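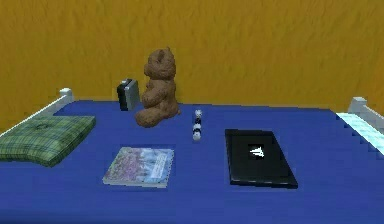

**Housekeeping learns to tidy a bed that doesn't exist**

The Plidulik trial at Murnuvach starts in October, and the room attendants have begun their half of it, which is mostly sitting down. For two hours of each shift, one of them comes off the corridor and shows the software, in a simulated bedroom, what belongs on a bed and what has to come off before the sheets can. The teddy bear stays with the guest. The laptop goes on the desk, shut. The book keeps its page if it has one. None of this was ever written down, and we now have 24 pages of it.

Opinions differ. Some like the chair. Others point out that the room quota hasn't moved, so the two hours are being made up by whoever is left on the trolleys. Management has promised to look at this – we've asked for a date.

The machine will clear and sort, and attendants will still make the beds, clean the bathrooms and deal with whatever is under the pillow. Pay grades stay as they are until the trial ends. The Aquino building is not included, whatever you heard in the lift.

The target is 200 practice beds per attendant. Headsets are in the linen office and need to be back on charge by the end of the shift. Please don't name the bear in the comments box, as it confuses the sorting.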